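Robotics Workshop, Unit 6: Picking Up Cloth
Handout prepared by Salma Nasr

Welcome to the soft stuff! You've all stacked blocks and sorted bottle caps by now, and you got good at it. A shirt is a whole new animal. It has no fixed shape, so the grasp you planned for one crumple won't fit the next, and I think that makes it the most fun unit of the course.
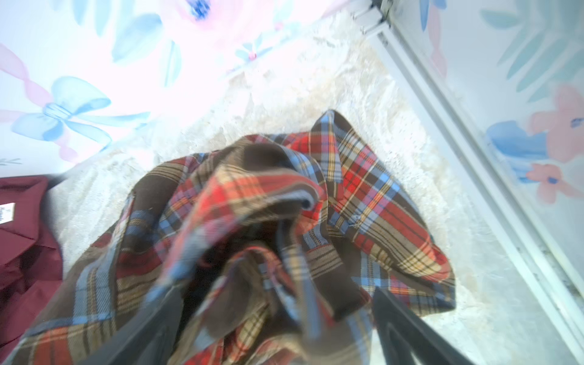 Reading time: 2 min

Look at how the plaid bunches up between the two fingers. Once the cloth folds in on itself like this, a collar and a cuff can be very hard to tell apart from the wrist view. Keep that in mind when you label grasp points, and use "unsure" as often as you need to.

For your project, each pair gets 200 practice grasps. Mix your shirts: patterned and solid, on a shaggy rug and on a bare tabletop. Log every try, misses too (misses are gold for the write-up!).

Last year's pairs left us 873 logged grasps, and Kuo-hua Chiang has cleaned up 681 of them for you to compare against. They're in the Filano folder.

Before lab:
Read the section on pinch grasps.
Bring one shirt with a collar.
Check your finger pads for lint.

Draft logs go to Vitória Macedo by the end of May.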